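塗膜の「白」を測る　分光測色と隠ぺい率をめぐって

2024年7月31日

建築用水性塗料の調色で、最も手間がかかる色のひとつが白である。塗料の配合設計を手がけるGondenで測色部門を率いるデミド・コブザル（Demyd Kobzar）氏に、白色塗膜の評価手順と、現場でのばらつきの扱いについて聞いた。取材は同社のSkistow試験所で行った。

コブザル氏の専門は顔料分散で、測色に移ったのは、分散条件の違いが色差として現れる理由を調べていたときだという。「分散の良し悪しを粒度だけで議論しても、塗った面の見え方とは一致しません。粒ゲージで合格した試料を並べると、片方が青く、片方が黄色く見える。そこで測色値を先に取り、粒度は後から確認する順序に変えました」

白色塗料の主たる顔料は二酸化チタンである。屈折率が高く、樹脂との屈折率差によって光を散乱する。散乱の効率は粒子径に依存し、可視光の波長のおよそ半分で最大になる。粒子が凝集すると実効的な粒子径が大きくなり、短波長側の散乱が落ちる。塗膜はわずかに黄みへ寄る。

「配合表の上では同じ白です。顔料の銘柄も量も変わっていない。それでもb*が動く。原因を配合に求めると時間を失います。最初に見るのは分散時の回転数と、投入の順番です」

測定には積分球型の分光測色計を使う。照明と受光の幾何条件はd/8、正反射光を含む条件と除く条件の両方で記録する。二つの値の差は表面の光沢を反映するため、色そのものの変化と、つや消し材の沈降による見かけの変化を切り分ける手がかりになる。

同氏が強調するのは下地の管理である。隠ぺい率は、黒と白に塗り分けた試験紙に一定の膜厚で塗布し、黒地上の視感反射率を白地上の値で割って求める。試験紙の白地の反射率がロット間で変わると、分母が動く。

「新しいロットを開けたら、まず何も塗らずに測ります。省略する人が多い工程です。白地の値が規定の範囲から外れた束は、塗布の練習に回します」

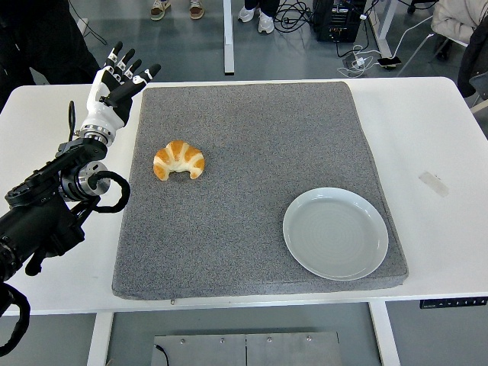 塗布はフィルムアプリケーターで行い、引く速度を一定に保つ。速度が変わると膜厚が変わり、膜厚が変われば隠ぺい率も変わる。乾燥後の膜厚は面内の5点で測り、平均ではなく最小値を報告書の先頭に書く。薄い箇所が下地の透けを決めるためである。

乾燥条件も値に影響する。白色塗料は、湿潤時より乾燥後のほうが隠ぺい性が高くなる場合がある。顔料の体積濃度が臨界値を超える配合では、水が抜けた後に樹脂で埋まらない空隙が残り、空気と顔料の屈折率差によって散乱が増す。安価な内装用塗料で白さが出る仕組みの一部はこれで説明できる。

「乾燥時の隠ぺいだけを見れば優秀な塗料に見えます。ところが水拭きをすると空隙に水が入り、一時的に下地が透ける。汚れも入りやすい。隠ぺい率が100に近いという数字は、耐洗浄性について何も言っていません」

Galarの名で開発中の内装用ベースは、この点を見直した配合だという。体積濃度を臨界値より下に抑え、顔料の間隔を体質顔料で保つ。体質顔料の粒径が大きすぎると、その周囲に二酸化チタンが寄せ集められ、散乱効率はかえって落ちる。コブザル氏はこれを「混み合い」と呼び、試作の20水準のうち、ほとんどがこの理由で外れたと話す。

「残ったのは2水準です。片方は貯蔵後に粘度が上がるので、候補として扱えるのは実質ひとつです。11月に貯蔵試験の結果が揃うまで、色の話はそこで止めています」

目視評価についても尋ねた。測色値が許容範囲に収まっていても、発注者が「違う」と言うことはある。同氏は、その場合に機器の値を根拠として押し返すやり方を取らない。

「光源を確認します。こちらはD65で測っている。向こうは電球色の照明の下で見ている。メタメリズムが出ているのか、見本のほうが経時で黄変しているのか、順に潰します。色差式は均一な面を二つ並べたときの差を近似するもので、壁の隅の陰影までは扱いません」

見本板の保管に関しては、社内規定が細かい。暗所に長く置いた油性の白は黄変しやすく、光に当てるとある程度戻る。水性のアクリル系ではこの傾向は小さいが、保管用の袋から移行する成分によって着色した例がある。試験所では袋の材質を指定し、使用前に必ず測り直す。

測色計の校正は白色校正板とゼロ校正用の暗箱で行う。校正板の汚れは指紋が最も多い。拭き取りの方法は機器の取扱説明書に従い、溶剤を自己判断で使わない。Ristić式と社内で呼ぶ記録票には、校正時刻、室温、校正板の番号、前回との差を記入する欄がある。名称の由来を聞くと、最初に様式を作った担当者の姓だという答えだった。

「票の良いところは、差の欄が空白だと受け付けられないことです。値を書くだけなら機械に任せられますが、前回と比べる作業は人がやらないと見落とします。ゆっくりしたずれは、一回ごとの合否判定には出てきません」

機器間の差も無視できない。同じ型式の測色計であっても、白に近い高反射率の領域で値に差が出る。事業所をまたいで数値をやり取りする際は、共通のタイル一式を巡回させ、各機の差を表にしておく。補正値を自動でかける機能もあるが、同氏の部署では補正前の値を必ず残す。補正の前提が後から変わった場合に、元へ戻せなくなるためだ。

最後に、調色の現場から多い質問として、白に黒を微量加える手法について聞いた。黄みを打ち消し、隠ぺい性を上げる目的で古くから使われている。

「効果はあります。吸収が加わるので、黒地と白地の差は縮まる。ただし明度は下がります。隠ぺい率の数字を上げるために入れたのか、狙った色がそこにあるから入れたのか、配合書の備考に書いてほしい。備考が空欄の配合書は、次に触る人が同じ検討を一からやることになります。青や紫を少量使う場合も同じです。添加量が小さいので、計量は原色のままではなく、希釈した調色ペーストで行ってください」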